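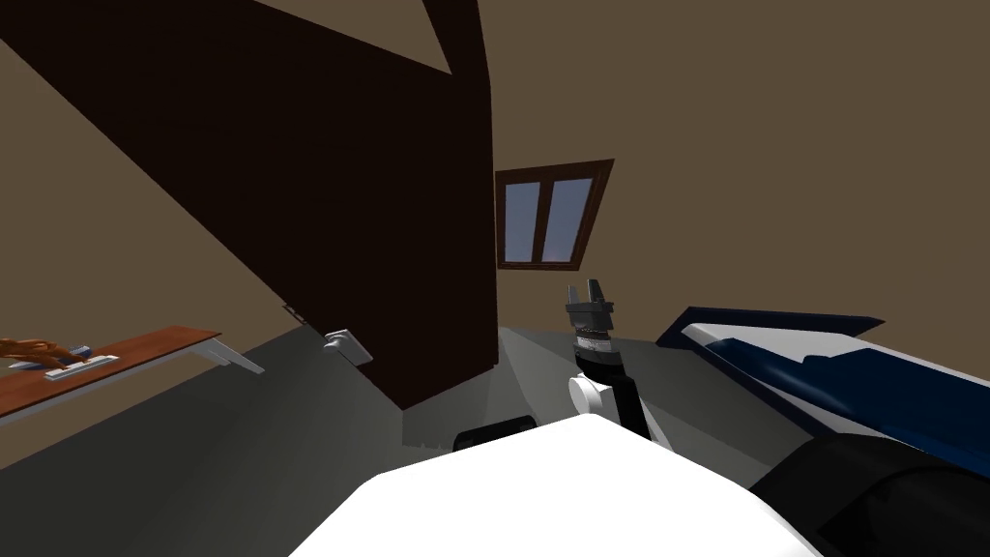
Renting a house that does not exist

Posted 01/06/2023

Our workshop in Steltby fits second-hand robot arms to mobile bases and lends them to people who want to try out household jobs. There are four of us. We do not have a spare flat to practise in, and for most of the past year we have been deciding whether to pay for one that exists only on a computer.

The one we chose to try is Tolton, sold by a firm called Sondness. It is a library of furnished rooms, joined up into houses, with a two-armed robot that you can drive about or hand over to your own software. A year's licence for a small outfit costs 2000 pounds. We took the trial in January, argued about it, and then paid. I think we were right to pay, and I also think the product is being sold for the wrong reasons and at the wrong point in a project. Those two opinions sit together well enough once you have used it for a while.

I should say what I am comparing it with. The alternative for a group our size is a corner of the workshop with a borrowed kitchen unit, a table and a box of charity shop crockery. We have used that corner for years. It has one layout, one kind of light and one door, and the door opens outwards into a car park. Anything that works there has been shown to work in a corner of a workshop.

What you get for the money

The library has 217 rooms in it at present. The sales page makes a lot of that number, and I would make less of it. A good many of the rooms share walls, doors and cupboards, and after a few weeks you begin to recognise the same bits of joinery turning up in different houses. For teaching a robot to find its way about, this matters less than it sounds. Real houses on the same estate share their doors too.

What matters more is that the rooms lead into one another. Several rival packages give you a kitchen with nothing outside it, and the robot might as well be in a box. In Tolton you can ask it to go and find something in the next room, and it has to deal with the doorway, the change of light and whatever has been left on the floor on the way. That is the sort of job our borrowers ask about. They rarely want a cup moved from one side of a table to the other.

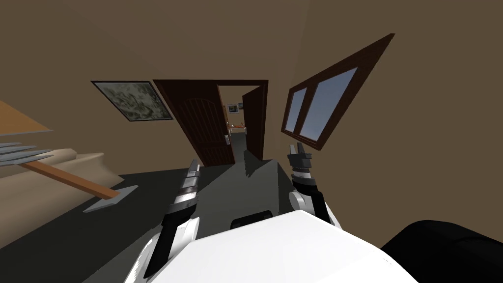

Double doors standing open to a lighter room, with a small table on the far side. Rendered in Tolton.

Haruto Kudo did most of our driving tests. He set up the same errand in a long list of rooms and let it run overnight, 1340 attempts in all by the time the trial ended. I am not going to quote a success rate, as it would tell you more about our software than about theirs. What he found useful was the list of failures. Open door leaves were the worst of it. Our planner treated a door as either a wall or a gap, and a leaf standing edge-on was neither, so the robot would set off confidently and catch an elbow. We would not have found that in the workshop in a month, and if we had found it, it would have cost us an elbow.

Sharing a licence is also easier than I expected. You can save a room in whatever state you left it, send the file to someone else, and they will start from the same mess. It sounds a small thing. Anyone who has tried to put a real table back exactly as it was before the last run will know how much of a day it can use up.

Where it is oversold

Sondness says on its front page that a skill learned in Tolton is ready for the home. I think that sentence should come down. It is close to fair for moving about. It is well short of fair for picking things up.
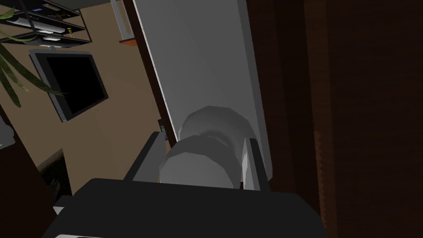
My own part of our work is the hand. I look after the fingers, the pads and the squeeze, and I came to the trial wanting to know whether I could tune a grip on screen and carry the settings over to the bench. The answer so far is that I can carry over the rough shape of the movement and very little else. Contact depends on surfaces, and the surfaces in the library have had uneven care spent on them. The small objects have been kept simple so that everything runs quickly. Take the white, rounded thing held between the two grey fingers here: its sides are plainly made of flat facets, and a finger meeting a facet gets a tidy patch of contact that a smooth curve would never give it. The settings that held an object like that on screen let go of the nearest real equivalent on my bench, and I had to begin again from a much firmer squeeze.

I do not blame them for simple shapes. Every package does it, and the detailed ones are so slow that you end up running a handful of trials where you wanted hundreds. My complaint is that nothing in the catalogue tells you which objects have been modelled with care and which are there to fill a shelf. A single mark beside each item would do. We asked for this and were told it was being considered.

Weight is a similar story. Each object has one, and you can change it, but the figures supplied look to me as if they were entered in bulk. I would check them before relying on any of them. Softness is left out almost completely. If your project is about laundry or bread, wait.

There is also the matter of clutter. The rooms have things in them, and a few of those things are in awkward places, which is good. But it is a designer's clutter, put there once and left. No post builds up by the door. Waltraud Gasser, who ran a lending scheme like ours for a long time and now mostly tells us where we are going wrong, put it to me this way after an afternoon with the trial: "It is a house with belongings and no habits." She thinks we should have spent the money on travel and gone to see twenty real kitchens. I have some sympathy with that. I also notice that we could not have dropped an arm through the worktop of any of the twenty.

The price, and who should pay it

For a university department, the fee is small. For us it was close to a quarter of what we can spend in a year outside rent, and I would like to see a cheaper licence with fewer rooms. Thirty well-made ones would serve us better than the full library. Kimaro, the other package we looked at, does sell in small bundles, and if it had joined its rooms together we might have gone there. Its objects were no better than Tolton's and its doors did not open.

The licence also ends abruptly. When the year is up, your saved rooms cannot be opened at all, even to look at. I think people who have paid should be able to go on viewing their own work, and I would ask about this before signing anything, as the trial terms do not mention it.

Support has been decent. Questions sent in the morning were usually answered by the next day, by someone who had clearly opened the room we were asking about. The manual is thin on the arm settings and strong on everything else.

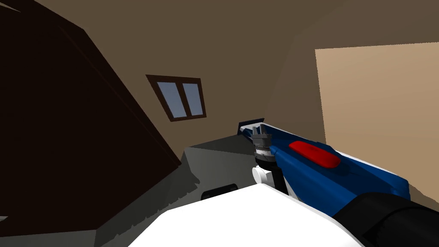 When to use it

My advice to another small group would be to bring it in early and to stop leaning on it sooner than the sales page suggests. Use it while you are still working out whether the robot can reach a worktop, get past a cupboard and turn round afterwards. Reach, clearance and self-collision are all handled well, and mistakes there cost nothing. We have changed the height of our real base as a result of what we learned, and the new height is better.

Once the fingers are about to close on something, go back to the bench. Keep the borrowed kitchen unit and the charity shop crockery. We nearly gave ours away when the licence arrived, and I am glad we were too busy to load the van.

We will decide about a second year when the first runs out. If the objects are marked by then, I will vote to renew. If they are not, I will probably vote for it anyway on account of the doors, and grumble about the price again.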